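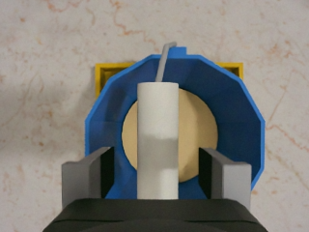
Subtitles out of step on film night

February 2019
Posted by Nathalie Verschueren

Right, so this has been driving me up the wall. I'm running our animation season on the Fellum player, and every film I load has its subtitles drifting. They start off fine, but 20 minutes in the villain is laughing and the text is still on the song before. By the end they're almost 13 seconds behind!

What I've tried so far: restarted the player (twice), swapped the HDMI lead, and re-saved the subtitle file in Utus with the plain text setting.

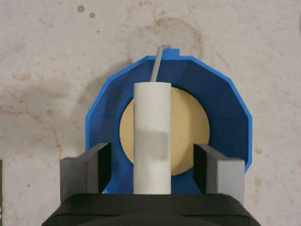 None of that changed a thing. I also get error 409 if I try to switch the language while the film is playing, but only on the dubbed copies. The ones we showed in December were all fine, and I haven't touched the settings (well, apart from the volume, which I put up to 100 for the kids' matinee). 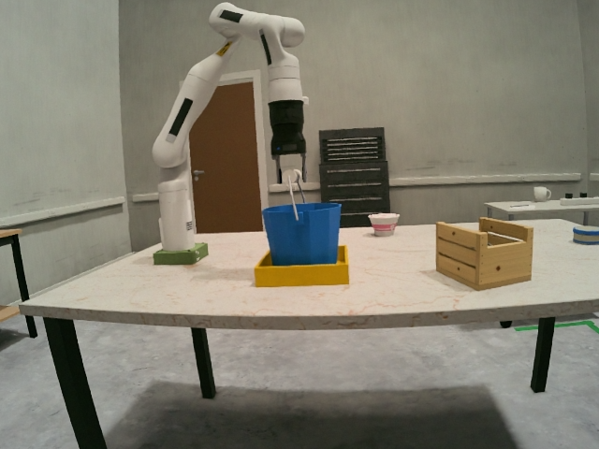

Gijs Brouwer

Hi Nathalie, I had the same trouble with an old musical last year. Have a look at the frame rate in the subtitle file. If it was made for the 25 version and your film is 24, the text slips a bit more every minute. Utus has a box for it under Timing.
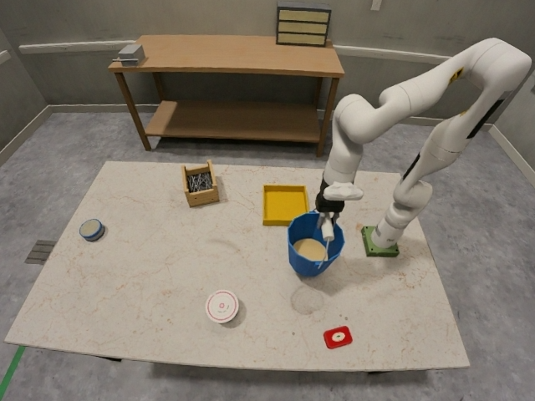 Change that, save it under a new name and load it again from the menu. Leave the 409 for now, I think it's a separate thing, and I'll ask Hendriks when I send him the log.

Recent tickets
Bitow remote not pairing
No sound on trailers
Black bars on older cartoons
Player skips the end credits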